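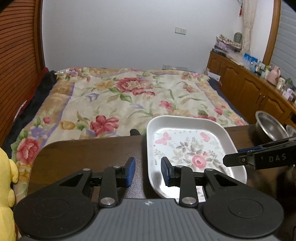

Home session, two grippers, one tray with a rose on it.

Restside Robotics Club: Frequently Asked Questions

We get the same questions every March, when sign-ups open, and then again in the fall from people who signed up in March. Please read to the end before writing to us. The part about batteries is at the end.

What does the club do?

We teach machines to handle household objects, slowly. Members work in pairs with hand-held grippers, moving ordinary things around on ordinary tables while the grippers record. The recordings go into a shared set, the set goes into training, and in the spring we find out what we taught. Last year we taught an arm to approach a soup bowl with great confidence and stop one inch short of it.

Do I need to know how to code?

No. About half the work is picking things up and putting them down again, and you have been practicing that since you were a baby. If you want to code, the software group meets after the main session and would love to have you. They will love it a little too much. Bring a snack.

Is this the club that fights robots?

No. That is the other club, down the hall, with the safety glasses and the better posters.

What is Kadevent?

Kadevent is the yearly student meet where teams bring a trained arm and have it clear a table it has never seen. You get 31 minutes including setup. The judges choose the objects, and they have a cruel streak when it comes to shiny ones. We placed in the middle last time and intend to keep placing in the middle until something improves.

What is Brondumine?

Our project name for the tableware set. It was picked by vote and the vote was not close, so please stop asking to change it. Brondumine had 1,034 recordings at last check. A good number of them are usable.

Why trays and bowls?

Metal throws reflections, and reflections confuse the model. A patterned tray is worse, or better, depending on which end of the project you sit at. A printed butterfly looks like a thing you could grab. You know it's flat. The arm has to be told, over and over, in the form of several hundred people-hours of somebody gripping the rim instead.

Can I record at home?

Yes, and we would like you to. The school lab has four identical gray tables, and a model raised on gray tables falls apart when it meets wood grain. Bedrooms, kitchens and the hallway table where the mail goes are all fine. Sign out a pair of grippers from the Jacobs Room and bring them back within the week.

Do I have to tidy up first?

Please don't. A flowered blanket behind the table or a cabinet top covered in bottles and papers is useful to us. Clear enough space to work and leave the rest of your life where it is. Do put away anything with your name and address on it, and ask whoever you live with before you start.

How do two-gripper sessions work?

One gripper steadies, the other does the job. Start with both in view and the jaws open. Say the task out loud before you begin (the notes people rely on this) and finish it even if it goes badly. A dropped spoon is a recording. A dropped spoon followed by ten seconds of ceiling is also a recording, but somebody has to trim it, and they will remember you.

How hard should I squeeze?

Less than that. The blue pads on the fingertips do most of the holding. If a tray flexes or squeaks, back off.

How many recordings do I need to make?

The target is 80 per member per term. One member turned in 94 and was given a certificate we printed on the library printer. There is no prize for passing that number, although we may print another certificate.

Can I use my own objects?

Yes, within reason. No glass, no knives, nothing your family would miss. Food is allowed if it's dry and you're prepared to have it photographed at close range. Soft toys are fine for the sorting tasks – the arm is hopeless with them, and so far it has been a humbling term for everyone.

My gripper's jaws are stiff. What did I do?

Probably nothing. Check the pivot screws for crumbs or lint. Do not oil anything. Do not take it apart to see how it works, even if you are sure you could put it back together. We have a box of parts from people who were sure.

Will this look good on an application?

We assume so. You will be able to write that you contributed to a manipulation dataset, which sounds better than moving a tray back and forth next to a bed for two hours.

When are meetings?

Main session starts at 3:45 p.m. in the Jacobs Room. Doors open when the person with the key gets there.

What about the batteries?

Charge them before you return them.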